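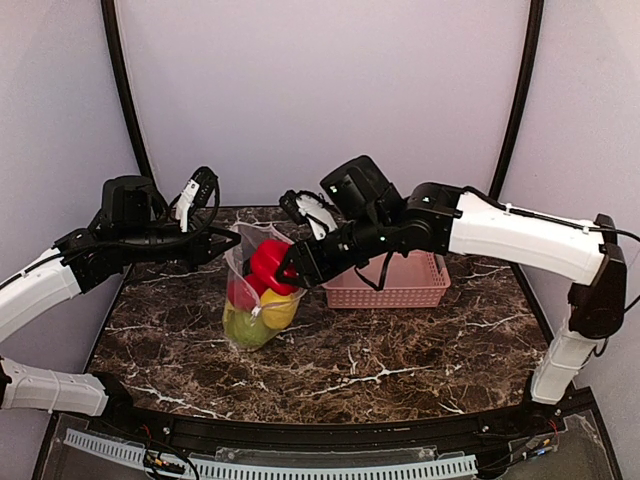 A red pepper on the marbled top.

Dolley: Home cooks wanted to test recipes

Dolley publishes cookery books. We are a small firm and most of our books are bought by people who intend to cook from them, so the recipes have to work in kitchens where the oven door needs a shove and the only sharp knife is the bread knife. We are looking for people with that sort of kitchen.

The book is called Suppers for the Unenthusiastic. It has 251 recipes, nearly all built on vegetables you can buy in an ordinary shop at ten to six in the evening, and it was written by Revathi Rodrigues over three years and two cookers. Revathi can cook. This is the difficulty. She knows when an onion is done by the sound, and her first draft told the reader to listen for it.

What we would like you to do

You will be sent six recipes, usually two easy ones, three middling and one with pastry. You have four weeks to cook all six and send back a form for each. Please cook them exactly as written, even where you know better. We want to hear that you know better, and there is a large box on the form for saying so, but if you swap the cumin for something you prefer and leave out the lemon then we have learned a lot about your dinner and very little about our recipe.

The form asks how long each stage took you, what you had to go out and buy, where you had to read a sentence twice, and whether anyone left any. It takes ten minutes to fill in. One tester on our last book spent two hours on each and attached diagrams. We enjoyed them very much and they are not compulsory.

Who we are looking for

Anyone over 18 living in the UK with a hob, an oven and a set of kitchen scales. You need to be able to follow a recipe and write two or three plain sentences about what happened. Beyond that we want a mixture. Our last round of testers came mainly from people who already owned several of our books, and they were kind, skilled and of limited use. When a recipe said "reduce until it looks right" they reduced it until it looked right.

We are especially short of:

People who cook for one
People who cook for six or more, most nights, with complaints
People who have been cooking for less than two years
People with electric hobs of the old solid-plate kind
People who do not like aubergine (there are nine aubergine recipes and they have so far been tested only by admirers)

We can't take anyone who works for another cookery publisher, and we can't take Revathi's relatives, several of whom have applied.

If you have an allergy, tell us on the application and we will choose your six with that in mind. All the recipes are meat free. A good number contain nuts, dairy, sesame or all three at once. We would prefer not to send those to you if they are going to cause anything worse than a poor write-up.

What you get

A fee of £60 once all six forms are in. Your ingredients paid for on top, against receipts, up to a limit we agree with you beforehand. A copy of the book. Your name in the back, in small type, in a list that is alphabetical because the other ways of doing it led to letters.

You do not get to keep the scales, because we don't send any. Please check yours before you start. A bag of sugar that weighs 1000 grams in the shop and 700 on your worktop is telling you something about your batteries.

A note on quantities

Revathi and the editor have been arguing about this since the contract was signed, so you may as well be warned. Revathi likes "a large red pepper". The editor likes grams. The book will have both, and one of the things we need from you is whether they agree. When a recipe asks for two large red peppers, please weigh what you bought and write it down, whole, before you cut anything. The same goes for onions, leeks, squash and cauliflower. There is no need to weigh garlic. We tried that on a previous book and it made people sad.

Where a recipe gives a tin size and you only have the other tin, use the other tin and tell us. The pan list is at the front of your pack. If you don't own something on it, let us know before you begin and we'll swap the recipe. Please don't buy a casserole on our account.

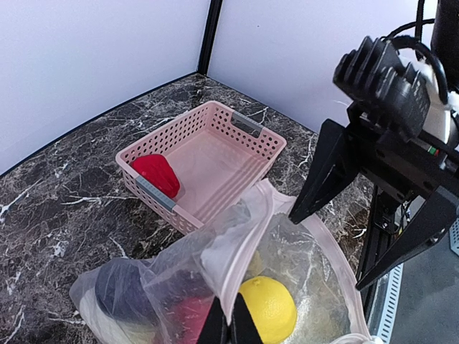
Pink basket, grey handles, something red.

Photographs

Each form has room for one picture of the finished dish. It is for checking only and will not be printed. Phone pictures are fine. We would rather have a brown stew under a kitchen bulb than the same stew carried out to the garden and given a sprig of something, as we are trying to find out what colour it went.

If a dish goes wrong, photograph that as well. Failed dishes are paid at the same rate as successful ones. They are usually more interesting to read about, and the chapter on gratins has been rewritten entirely on the strength of two of them.

How the testing is organised

Testing is run by Ikechukwu Ogunleye, who will be your contact from start to finish. He sends the packs, pays the receipts and answers questions. He answers most of them the same day. Questions sent at 7pm with the word URGENT and a saucepan emoji will be answered as fast as he can manage, but he also eats at 7pm, and it is sensible to read the recipe through in the afternoon.

Every recipe is cooked by at least three testers who don't know each other. If all three get on well with it, it stays. If one has trouble, Ikechukwu rings them up for a chat. If two have trouble it goes back to Revathi with the comments attached, names removed. She reads every one. She has asked us to pass on that she would like people to be blunt, and we would like to pass on that she is a human being, so aim somewhere between the two.

Recipes that have been changed go out again in a second round. You can put yourself down for that on the application form. The second round is smaller, two recipes each for a £20 fee, and includes the pastry more often than is strictly fair.

Please keep the recipes to yourself until the book is out. Feeding them to friends is fine. Posting them online isn't, and there is one page to sign about it, written in ordinary English at some expense.

How to apply

Fill in the form on the Testers page of our website. It asks who you cook for, what you cook on, what you made for supper last night and what you thought of it. The last question is the one we read first. There are no marks for ambition. Beans on toast, properly described, has got several people in.

Applications close at noon on the last day of March. We'll write to everyone, including those we can't fit in. If you aren't chosen it may well be that we already had plenty of gas hobs.

If you can't use the online form, ask for a paper one and we'll post it with a stamped envelope. Mark anything you send back for the attention of Ikechukwu Ogunleye, Recipe Testing, and please don't enclose samples. Somebody once sent us a quiche.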